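Garden work is now a fixed part of the recovery programme at the Tetteh unit, taken alongside group meetings and relapse planning.

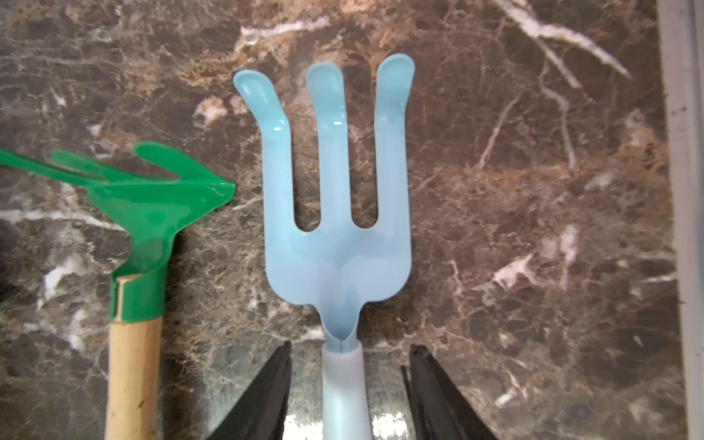

NOLSTEAD, Sunday, April 3, 2022
The unit has 11 residential places and takes referrals from Drurnstead. Sessions last 40 minutes and attendance is logged – cravings are scored before and after each one. 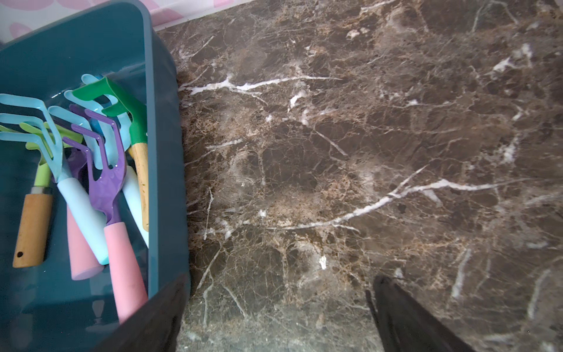

Small gardening tools in a teal bin.

Of 156 people admitted, more than 40 chose to continue at the Flellis allotments after discharge. The next intake is in July.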